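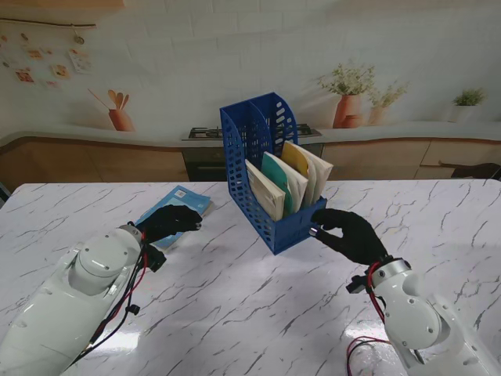
The Allton Hall reopened its balcony in February, and the seats up there are still five inches too close together. I spent the Backlund show with a stranger's tote bag on my foot. The band played for two hours and talked for most of one of them.

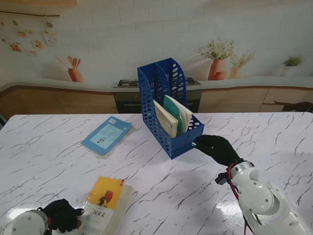 Parking, again

The lot behind the hall now costs $14 after 5. Tollville Road is free if you enjoy hills.

The opening act, a duo called Cinley, went on at 8 sharp to a room that holds 800 and held mostly ushers. They deserved better, particularly the one with the accordion.
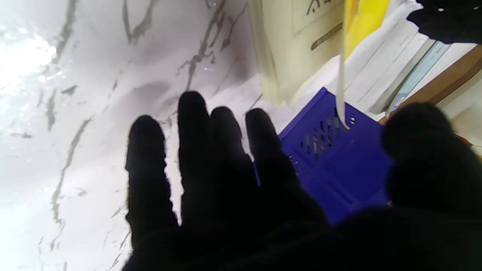 Myfanwy Gronow writes that she liked the talking more than the songs, and would have paid extra for the story about the ferry. 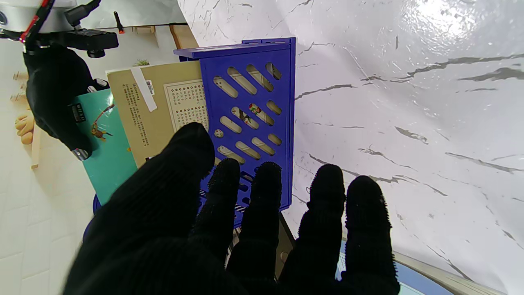
The encore was two covers and a long thank-you to the sound desk, which had lost the bass player sometime before the break. Next month it's a string quartet. I'm sitting downstairs.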